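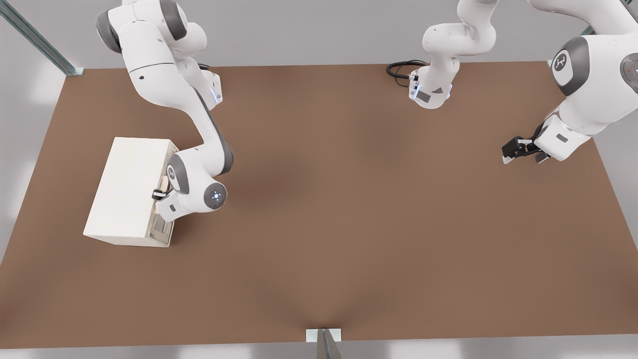 What is Brollis?

Brollis is a software tool for planning the movements of robots with two arms.

The planner was written by Lensa Weldu and first released in January. It computes one path for both arms together, so that they do not meet above the table. Each plan is checked in simulation 100 times before it is accepted. The controller, named Hemen, receives new joint positions every 16 milliseconds. Version 5 added tasks with handles and drawers.

See also: Skadley, Barroso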